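Case Design, Handout 2
Instructor: Suha Hakim

Measure the fixture with its clamp on, then add foam on every side.

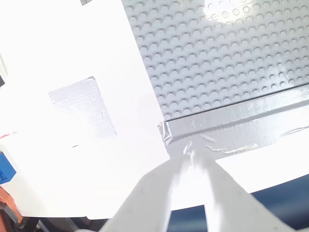
Fig. 1. Baseplate and taped edge

Casters go on the heavy end. Empty weight for the Plerberg trunk is 74 lb.
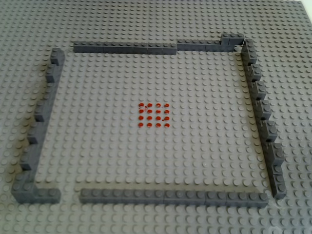

Fig. 2. Walls with gaps

Latches – two per long side, recessed. Handles sit above the center of gravity.
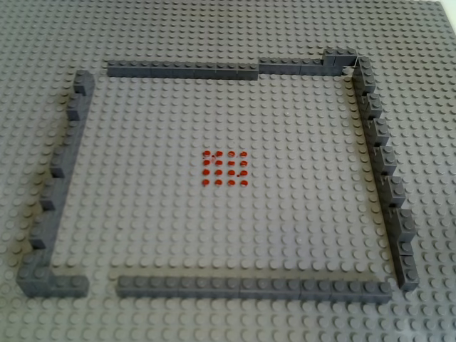 Fig. 3. Raised corner block

Label lids before foam is glued. 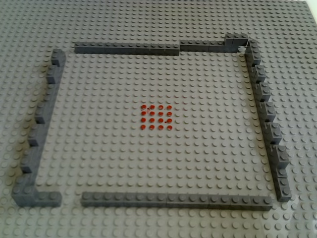
Fig. 4. Enclosure, single-brick walls

Drawings due 4/27/18.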